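Gralell Trailer and Teaser Metadata

Data card, release 2

Summary

Gralell is a table of trailers, teasers and TV spots for feature films, with one row per promotional video. It records when each video came out relative to the film's release, how long it runs, what kind of cut it is, and which parts of the film's credits appear on screen. It contains 2,092 rows. No video, audio or poster art is included.

The table was built to study how far ahead of release a studio starts advertising a film, and whether holiday titles follow a different pattern from the rest. It has since been used for other things, mostly title matching and runtime statistics.

Contents

trailers.csv — the main table, UTF-8, comma separated, header in the first line
films.csv — one row per film, joined on film_id
notes.csv — free-text remarks from annotators, joined on video_id
CHANGES.txt — corrections since release 1

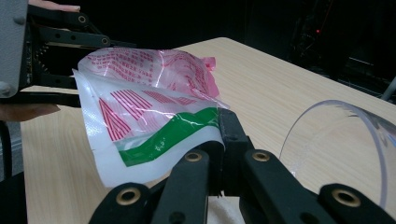
Fields in trailers.csv

video_id: string, unique, stable across releases.
film_id: string, matches films.csv.
cut_type: one of teaser, trailer, final_trailer, tv_spot, featurette.
lead_days: integer. Days between the video and the first public theatrical or streaming release in the same country. Negative values are allowed and mean the video came out after the film.
runtime_s: integer, seconds, including rating cards and end slate.
cast_on_screen: integer, number of performers named in on-screen text. Names spoken in voice-over do not count.
director_on_screen: 0 or 1.
date_on_screen: one of none, season, month, full. "This Christmas" is coded as season. "In October" is coded as month.
holiday_flag: 0 or 1, set at the film level and copied down.

Missing values are empty cells. Zero is always a real zero.

Collection

The first pass gathered 2,270 candidate videos from distributor press pages and channel listings. Duplicates, region-only re-uploads and fan edits were then removed. Two uploads count as duplicates when the picture cut is the same, even if the music or the end slate differs. Where a teaser was later pulled and replaced, both versions were kept if the edit had changed.

Runtime and on-screen text were entered by hand in a desktop tool called Dristemano. A second annotator repeated the work on every row with a disputed cut_type.

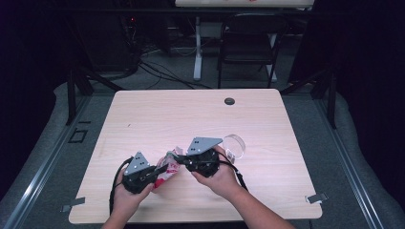

The holiday flag caused more disagreement than any other field. A film gets the flag if the holiday is part of the plot, and the release month is ignored. Setting alone is not enough: a single party scene with a tree does not qualify. Annotators also judged props during this step, and the rule there is that an object counts only if its use is clear. A crumpled red-and-white plastic bag or wrapper stretched between two grippers over a table, with a clear plastic cup lying on its side nearby, has the right colors and would still be coded 0. Red and white on their own are never evidence. The same goes for snow, bells on the soundtrack and candy shown without any story link.

Titles

Titles are stored as they appear on the final poster in the country of first release. Working titles are in films.csv under alt_title, separated by a vertical bar. Sequels keep their numbering style, so "2", "II" and "Part Two" are not merged. The helper script Ranjbar produces a normalized form if you need one. It strips punctuation, lowercases, and maps Roman numerals up to 20.

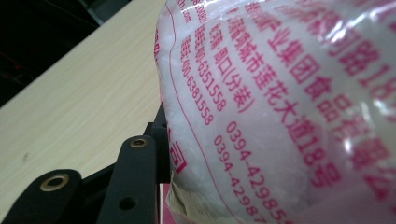 Splits

There is no official train and test split. For prediction work we suggest splitting by film_id, not by video_id, as several cuts of one film share most of their field values. A held-out list of 50 films is in Drastano format under extras/ and was used for the baseline numbers in release 1. Those numbers have not been rerun.

Known problems

lead_days is unreliable for films whose release date moved more than once. The value reflects the final date, so an early teaser can look much earlier than it was planned to be.
TV spots are under-covered. Many were never posted online by the distributor.
featurette is a loose class and should be dropped for most runtime work.
A few director_on_screen values are wrong where the credit reads "from the director of" and names no one. These are meant to be 0.

License and updates

The tables may be copied and changed with credit to the Gralell project. Rights to the videos stay with their owners. Corrections should quote the video_id, the field name and the proposed value — reports without a video_id are closed. The next release is planned for October and will add a column for streaming-only titles.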